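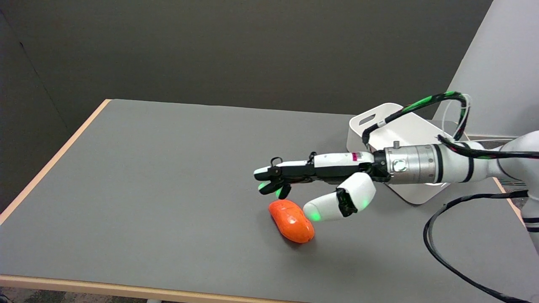

In Defense of the Gray Table

By Gönül Akyol, Furnishings and Interiors Office, Umero Learning Centers

When the Umero Learning Centers began replacing the tables in their activity rooms, the office received more letters about color than about cost, height, or delivery dates. Many of those letters asked for yellow. Several asked for a printed top with letters or a map. One asked, politely and at length, why a public institution would spend money on gray.

The question deserves a considered reply. The view set out in this essay is my own, although it has shaped the advice the office gives, and it is that a gray table with a light wooden edge is the best general-purpose surface we can put in a room where people come to handle things, sort them, and look at them.

A bright orange object lying on a gray top needs no introduction. The eye goes to it at once, and its outline can be read from the other side of the room. Highlights on a glossy surface stay on the object, and the shadow beside it is soft but plain. Put the same object on a yellow top with a printed alphabet and a visitor must first separate it from everything else that is asking for attention. Adults do this without noticing the effort. Young children and many older visitors do notice, and they tire sooner.

The older tables in our rooms came from the Canpolat range, which we bought in bulk and which served us well in most respects. Their tops were a strong red. Staff who led sorting activities used to spread a bedsheet over them before putting out the pieces, and the sheets were then washed, folded, and stored in a cupboard that had been intended for paper. I regard those sheets as the clearest criticism of a table that I have come across in this work. A surface that must be covered before use has been wrongly chosen.

The edge matters more than most purchasers suppose. A gray top that runs to its limit without any change of color can be hard to judge, particularly in a room where the floor is also gray. A band of light wood along the sides tells a person where the table ends before a hand or a cup finds out. It also softens the look of the furniture. Hülya Akgül, who reviewed the first sample for us, wrote that without the band it resembled "a piece of the parking lot," and I have not been able to improve on the phrase.

The wall behind the table should be considered at the same time. Some of our rooms have a dark charcoal wall, and these have been called gloomy. I do not share the objection. A dark, plain wall gives the lighter tabletop a clear far boundary and removes the posters, notices, and coat hooks that otherwise compete with whatever is being done in front of them. Where a paler section of wall meets it, the room does not feel closed in. I would not paint a reading room this way, and I would certainly not paint a corridor this way.

There are fair arguments on the other side. Renato Pangilinan, writing on behalf of our branch supervisors, has pointed out that a family entering a room for the first time judges it as a whole and in a few seconds, and that gray does not say welcome. He is right about the first impression. My answer is that the welcome should come from chairs, cushions, shelves, and above all from the materials set out for use, all of which can be as colorful as anyone likes. They can also be exchanged when fashions change. A table is expected to last, and the purchase of 157 of them commits the institution for a long time.

A second objection concerns marks. Pale gray is said to show every pencil line. It does, and I consider this an advantage. The red tops concealed glue and dried paint until they were felt under the sleeve. A surface that shows what is on it gets wiped. Gráinne Dunne has asked that the cleaning guidance be shortened to a single line, and it now reads: damp cloth, mild soap, dry the wooden edge.

The third objection is price, and here I concede some ground. The Binwood table we selected costs 265 dollars, which is 35 dollars more than the nearest model without the edge band. For a single branch with a small budget the difference is real, and I would not criticize a supervisor who chose the cheaper one and spent the money on better chairs. For the institution as a whole, I believe the extra cost is justified by the edge alone.

I would ask colleagues who remain unconvinced to carry out a simple trial. Take one brightly colored item from the activity shelves, such as a piece of play food or a large bead. Set it on a plain gray top, then on a patterned one, and stand by the door each time. Xiaoyan Meng did this with the staff at her branch in March. Two of them still prefer yellow, and their branch will keep one yellow table for painting, where I agree that it does no harm.

Comments on the furnishing guidance may be sent to the office in writing until the next order is placed.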